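Storing wooden blocks in a cardboard bin, good idea or not?
Forum: Home and Hobby > Toys, Games and Small Storage
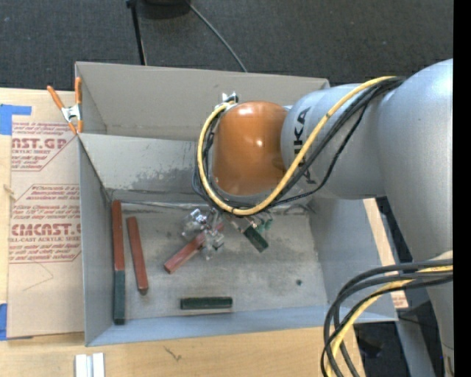

Post 1 — illia_p
February 27, 2019

Hello all. I have a set of building blocks in red-orange and dark green, and I keep them in an open gray cardboard bin on the table. The walls are tall and they fold outward, and there is a divider panel on the left side. My problem is the floor of the bin. It has become dusty, and near the back wall there is a darker smudge of dirt. I would like to clean it but I am afraid that water will destroy the cardboard. What do you use? I also ask myself if cardboard is the correct material at all.

Thank you in advance,
Illia Palamarchuk

Post 2 — loan_cu

Hi Illia. Please don't use water. I did this in January with a box from Cikano and the bottom became soft and stayed wavy. Take a dry brush, the kind for painting walls, and sweep everything to one corner. For the smudge you can try a white eraser, the school type. Rub lightly in one direction.

Post 3 — teo.aranda

I disagree a little with keeping the bin. Cardboard makes its own dust. Each time a block slides on the floor it takes some paper fiber with it, and after some months you have the gray powder again. I changed to a plastic tray from Sundier and I wash it in the sink. Finished.

Post 4 — loan_cu

Teodoro, the plastic tray is so loud! We have 200 blocks and two children, and the neighbor below us is a patient man but he has limits. Cardboard is quiet. I prefer to brush it on Sunday and have peace.

Post 5 — rdsouza

You can have both. Cut a piece of felt to the size of the floor and lay it inside without glue. When it is dirty you take it out and shake it over the balcony. Mine is from the Drollent shop, 40 cm wide, and I trimmed it with kitchen scissors.

One question to Illia. One of your blocks is red-orange in the upper part and dark green in the lower part. Is it one piece, or two pieces that you put end to end? I am asking because I sort by color and such a block would make me nervous.

Rajeshwari

Post 6 — illia_p

Thank you for the fast answers. Rajeshwari, it is one piece, and I also never know where it belongs. For now it lives at the left wall.

I tried the eraser on an outside corner first, and it did not tear the surface. Tonight I will try the smudge. The small dark speck at the right side I will leave, it does not disturb me.

Post 7 — khoi_ly

Sorry, but why sort by color at all? I have sorted by length for years. You see immediately which one is missing, and the two-colored block is no problem anymore.

For the dust I use a hand vacuum, a Swanson, with an old sock over the nozzle so that it does not scratch the cardboard. Take the blocks out before.

Post 8 — rdsouza

Khôi, by length is fine for an adult. My daughter is four and she looks for "the green one". She does not look for "the medium one".

Post 9 — teo.aranda

I still say plastic. But if you stay with cardboard, put clear tape on the floor of the bin, wide strips, a little overlapping. Then you can wipe it with a cloth that is only slightly damp. Start at the back wall, where your dirt is.

Post 10 — illia_p

The tape is a good idea, I have a roll at home. I will brush first, then the eraser, then the tape, and I will write here on the weekend how it looks.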